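# Nachts auf der Straße: Risse im Asphalt kartieren

Projektbericht, Wahlfach Stadtraum, Dezember
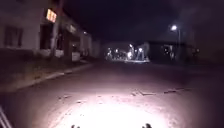
Eigentlich wollte ich ja etwas über Radwege machen, aber dann bin ich bei den Fahrbahnen hängen geblieben, genauer gesagt bei Rissen und Flickstellen. Mein Gebiet war das Viertel Gemeck, und zwar 964 Meter Straße, aufgeteilt in 8 Abschnitte. Klingt nach wenig, zieht sich aber ganz schön!

## Warum im Dunkeln?

Tagsüber parkt dort alles voll, und bei hoher Sonne sieht der Asphalt ziemlich glatt aus. Mit einer Lampe dicht über dem Boden kommt die raue Oberfläche viel besser raus, sogar der feine Splitt. Dunkle, dünne Risse und alte Nähte erkennt man dann auch (außer mitten im Lichtfleck, da überstrahlt alles).

## Wie ich vorgegangen bin

Pro Abschnitt habe ich 60 Minuten eingeplant, immer ab 22 Uhr. Eingetragen wurde auf Papier:

- Verlauf: quer oder längs zur Fahrbahn
- Abstand zum Bordstein
- Riss oder Flicknaht

Das Abtippen in die Tabelle kam am nächsten Morgen, mit viel Kaffee.

## Was dabei rauskam

Die meisten Schäden liegen in der Wurarstraße, und dort vor allem quer. Meine Vermutung: alte Leitungsgräben, die später zugemacht wurden. Beweisen kann ich das nicht, den Leitungsplan habe ich noch nicht bekommen. 2 Abschnitte muss ich außerdem wiederholen, da war meine Schrift am nächsten Tag schlicht unlesbar.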